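Student Newsroom, unit 4: the newcomer profile
Notes by Ashley Penrose. Bring these to the seminar, along with a pen that works.

Every school paper runs a piece on the pupil who has moved from somewhere else. Most of them are the same piece. The pupil misses the food, finds everyone friendly and is looking forward to the summer. You could swap the names between any two and only the mothers would spot it.

**Before you meet**

Read up on the town they came from for 10 minutes. If your subject grew up in Turnau, you should be able to find Turnau on a map before you ask what it's like there. Ask how they say their name and write it down the way it sounds. Then ask how it's spelt, and write that down as well. Last year we managed three versions of Mwaipopo in one article, two of them in the same paragraph.

Agree a time and a place to sit. A corridor between lessons gives you corridor answers.

**Questions**

"Do you like it here?" has one polite answer and you'll get it. Better ones from last year's group:

- What did you get wrong in your first week?
- Which word do people use here that you still can't stand?
- What do your old friends think this place is like?
- Who did you sit with at lunch on the first day, and do you still?

Jabari Mwaipopo's piece on a girl from Lins had a whole section on how she kept standing up when teachers came into the room, and how long it took before anyone told her she could stop. He got that from the first question on the list. His draft ran to 40 lines before he mentioned the weather, a house record.

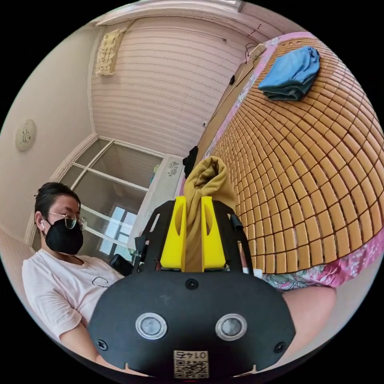
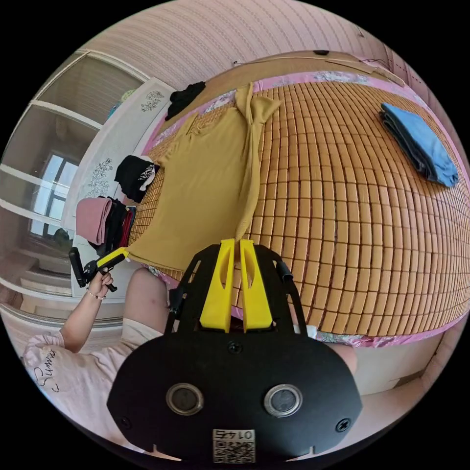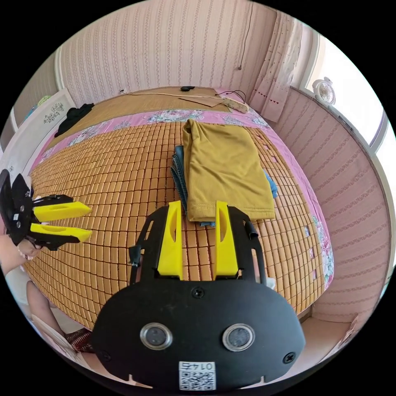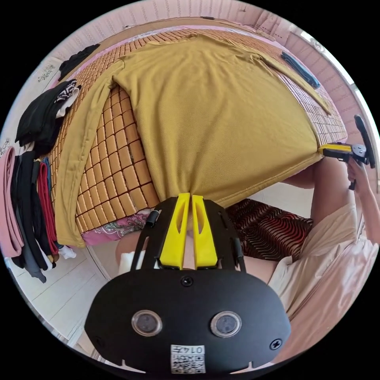 ### Features / Writing it up

Start with something that happened. The parent's job can wait. "Her father works for Prultex" is a fact, and it belongs in paragraph four, where facts of that sort go to lie down.

Pick quotes that sound like a person. If your subject says "it's really different" six times, use it once, or ring back and ask what was different. Don't tidy the grammar of someone speaking their second language without asking them first, and don't leave in every stumble for local colour either. Read the quote aloud. Would you want it printed over your own name?

Careful with "culture shock". It has appeared in so many headlines that I now fine people for it (proceeds to the biscuit tin).

Check with the subject: name, year group, places, dates, anything about family. They don't get to rewrite the piece. They do get to say that a brother is a cousin.

**Exercise**

Interview someone on the course you haven't spoken to yet. Write 256 words, headline not included. One quote minimum, three at most. Upload to the features folder on Irkix by noon; the folder locks itself at one minute past and I don't have the password.

Spare copies of the Lins piece are in the tray by the door.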